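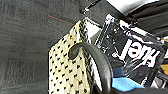
# Handover Notes, Shelf Room

The contract with Kastell ran to the end of the month. Item 9 required the ground floor to be returned in the condition in which it was received, and the condition in which it was received had been recorded on one sheet of paper, which was lost. I was sent to write a new one.

I began with the floor. Carpet, dark gray, low pile, laid in tiles. One red line running through it. I wrote "red line, continuous" and then, having not followed it to both ends, crossed out "continuous."

Next was a cloth, cream with black dots, a braided edge in dark and white. The form offered three headings: Fixture, Stock, Personal. A fixture is attached to the building. Stock has a number. I looked for a number and found none that I could match to the list from Postavik, so I entered the cloth under Personal and left the owner's column blank. The glossy black package next to it went under Stock, contents not verified. I had no authority to open packages.

The fee for the job was 500. The deposit held against the room was 3,000. Any item entered under Personal and not claimed in 15 days would be disposed of, and the cost of disposal taken from the deposit. I knew this when I wrote the word. I went back and looked at the dots again. They were evenly spaced. It was a decent piece of cloth and someone had once picked it over another one.

I changed the entry to Stock. Under Number I wrote "pending."

The shelves took longer. The unit was black wire, on casters, and the form wanted to know whether it was a fixture. It was not attached. However, the Sarpong inventory, which was the only older document in the folder, listed "shelving, wire" on the same line as the radiator and the door, and the radiator and the door were certainly attached. I kept to the older document.

I did not list the toys one at a time. The instructions allowed a group entry for soft goods where the single value was low. I wrote "plush, assorted colors, mixed with packages and small boxes," and the line looked thin to me, so I added "yellow" and then "light blue." There was no more space on the line.

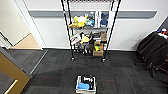
**Zikmont, 2 Mar 2022**

To the office:

Please find the completed sheet attached. Two points need a decision before it is signed.

1. The white bin on the floor was not on any list. It contains one blue item, soft by the look of it, and one black item with a white label. I have entered the bin and its contents together.
2. The gray plush on the bottom shelf hangs slightly over the edge. I have recorded it as found. If the sheet is to match the room, it should stay that way until signature.

I have been asked by telephone to explain the entries marked "pending." A pending entry is one for which the number has not been issued. The form sets no limit on how long that may last. I checked this twice, the second time with the Postavik manual open beside me.

I have also been asked whether the larger cardboard box is to be treated as packed. There are green and yellow things in it or on top of it. I would call it started.

The last inspection before mine was in October. Its author left a single remark in the margin, in pencil, next to soft goods: "Leave these." It is unsigned. I have copied it onto the new sheet in ink, in the column for conditions, where it has the same force as the rest.

The keys are in the envelope.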